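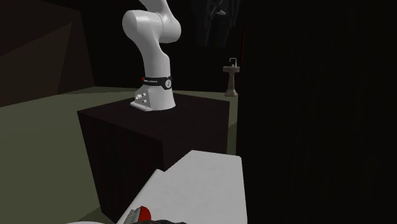
White kitchen appliances are lovely for a week or so, and then the fingerprints start. My stand mixer and my kettle are both that smooth, shiny kind of white, and I've spent more evenings than I care to admit chasing smears across them with the wrong rag. So here is what works in my house. Start with a soft cloth, wrung out until it hardly drips, and one small drop of dish soap. Work from the top down. Rounded parts wipe clean in a moment, but a thin curved seam, like the one between the two big housings on the white arm, will hold on to grease and flour long after everything else shines. For those I wrap the damp cloth over a wooden toothpick and go slowly along the line. Unplug things first, please!

My neighbor Kumiko Sugiyama taught me to keep a separate dry cloth just for buffing, and she was right – it's the drying that gets rid of streaks. I bought a pack of 36 cotton ones years ago and I'm still working through it. Skip the fabric softener when you wash them, as it leaves a film.

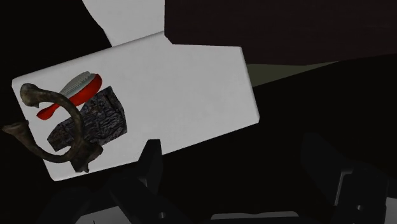 Last changed: December

Matte white is another story altogether. It doesn't show fingerprints so badly, but if you scrub one spot you'll end up with a shiny patch that stays forever, and I have a breadbox to prove it (sorry, Mother). Keep away from scouring powder and those white foam erasers. For a stubborn mark, mix a spoonful of baking soda with 2 of water, dab it on with a fingertip, leave it while you drink your coffee, and rinse it off well. Try it underneath first.

Tea stains around the kettle's lid come off with plain white vinegar on a cotton swab, followed by a good rinse. If you have a trick for yellowed handles, do write to me, as I haven't found one yet.

– Idun Hägglund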